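In Defense of the Cord
Posted by Zeyu Shao, 2020-02-25

Most desks I am asked to look at have the same fault, and it sits behind the keyboard. The keyboard itself is square to the edge and reasonably clean. The cord is in a heap somewhere between the keys and the monitor, where it collects dust and pushes the mouse pad out of line.

The usual advice is to go wireless. I disagree. A wired full-size keyboard has no battery to charge and no receiver to lose, and it can be moved from one machine to another in seconds. Last January I sorted the equipment closet at the Billovthorpe office, which held 145 keyboards. The wired ones went back into service the same week. The wireless ones are still waiting to be matched with their receivers.

The fault is in how the cord is stored and laid out. People wrap it tightly around the keyboard body, which bends the cable hard where it leaves the case. I would use a flat coil instead, 18 centimeters long, held by one hook-and-loop strap at the middle. The first length out of the case stays straight. The plug stays outside the strap so that it can be reached without undoing anything.

Hryhorii Kravchuk, who runs the desks at Vusholm, objects that coiling takes time. It does – on the order of a coffee break for a whole room. He also prefers to cut a cord short and fit a new plug, a job I would leave to people who own a crimp tool and like using it.

My second point concerns the surface. A keyboard should be sorted out on a plain, light, flat board before it goes back to a desk. Black cable on a dark desktop hides its own kinks. On white, a tangle is obvious at once.

Black keyboard on a white board, cord bunched, plug free:
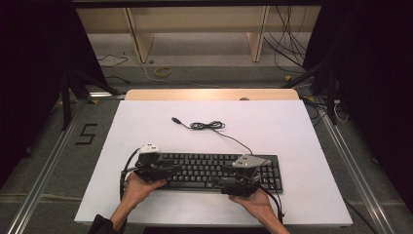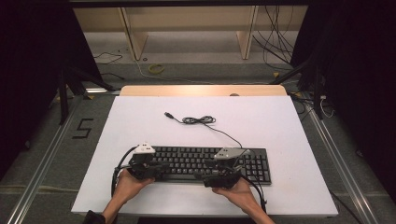
The number pad deserves a word, as it is the part most often blamed for crowding. Compact models save width, and for some desks that settles the matter. For anyone who enters figures all day the saving is false. Nadiia Yatsenko keys invoices at Wróbel and went back to a full-size board after 2 weeks on a compact one. Her desk is no wider than mine. She moved the phone.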